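Home > Ask > Laundry & Clothing Care > Stains and Color

Posted in: Color bleeding, mixed loads
Monday, July 22, 2024

Pink dye all over a load of light clothes, can it be saved?

Posted by Junduvholm

I washed a new pink cotton top with a load of light things on warm. Two white T-shirts, a cream pillowcase and a gray polo came out pale pink. I have not put anything in the dryer. The top's label says wash separately, which I read afterward. The shirts cost me $57 together so I would like to keep them. I have oxygen bleach powder and regular chlorine bleach in the house. Which one do I use, and do I treat everything at once? The washer is a Voltbridge top loader with no soak setting.

Kurup

Just use bleach. Worked on my towels in February. Make sure the lid is closed or it won't spin.

Rangi Nepia

Don't use chlorine bleach on the polo or the pillowcase. It can take the gray out of the polo in patches, and cream cotton often goes yellow. Check the labels on the white shirts too, because many have some spandex in them and chlorine is hard on it.

Keep everything damp and out of the dryer. Heat makes the dye harder to get out. Fill a bucket or the sink with the warmest water the labels allow and stir in the oxygen bleach until it dissolves, using the amount on the box for soaking. Put the white shirts in first by themselves. Leave them for eight hours or overnight, push them under once in a while, then wash as usual with nothing else in the load. If they are still pink, mix a fresh batch and do it again. Mine took two soaks.

Do the pillowcase next in a new bucket. For the polo, test the inside hem first and give it an hour before you decide. If the gray shifts, stop there and try a color run remover made for colored clothes. Wokudia has one and it costs less than a new polo.

As for the pink top, wash it alone in cold water a few times and look at the rinse water. When a wet white rag pressed on the seam comes away clean, it can go in with other darks.

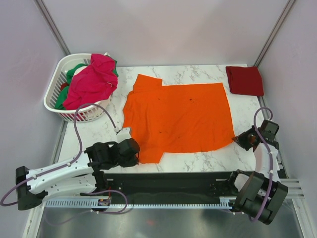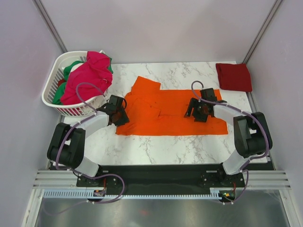
Sorting is the part most people skip, me included for years. I keep three piles now: whites, lights, and anything bright or new. A heap like the one in the basket, with bright pink over green and a bit of red, is fine to wash together on cold once each piece has been tested, but I would not add a single white sock to it. The orange one I would test by itself before it joined them. Color catcher sheets help a little with old clothes. I wouldn't trust one with a brand new red shirt.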